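Section 6: When the arm presses and won't let go

This is the fault I get asked about more than any other, so it has a section to itself. The hand goes down on something soft, a crisp packet or a bag of nuts, and then it just stays there, pushing. No alarm, no red light, nothing on the Kuruc screen except "Grasp in progress". The first time mine did it I stood there like a lemon for 36 seconds waiting for it to sort itself out. Please don't copy me!

What's going on, as far as I can make out, is that Felalura guesses the height of an item when it plans the grasp. A can or a bottle is easy. A bag is all creases and shine, the guess comes out too low, and the hand carries on down until it meets the table.

CAUTION: Keep your fingers away from the hand while it is pressing. When the load comes off, the arm can spring up quite sharply (mine caught my knuckles one Wednesday and I said a few things).

To free the arm:

1. Press the stop button. Use the real one on its lead. The one on the screen is slow when the planner is busy.

2. Wait until the joint lights have gone steady. Don't pull at the bag in the meantime, however tempting it is.

3. On the Kuruc screen open Recovery and choose Lift Straight Up. Never choose Home from here. Home takes the shortest way back and will happily sweep the hand through whatever else is on the table, and if that includes a full bottle you'll be mopping.

4. Let it rise 13 centimetres, then press Hold.

5. Now take the bag away and look at the finger pads. If one has shifted or split, change it before you do anything else (see Section 9).

6. Open Fault Log and look for code 51. If it's there, the wrist has been overloaded and you need to run the wrist check before the next pick. If it isn't, carry on to step 7.

7. Go to Grasp Settings, then Soft Items, and bring Press Limit down to 19. It comes from the Justance factory set a good deal higher, and I've never found a snack that needed it.

8. Put the bag back and try again at slow speed, with your thumb on the stop button.

NOTE: The Eritz firmware update puts Press Limit back to the factory value without telling you. I've stuck a bit of tape on my controller to remind me to check it after every update.

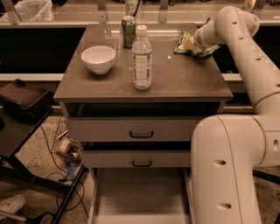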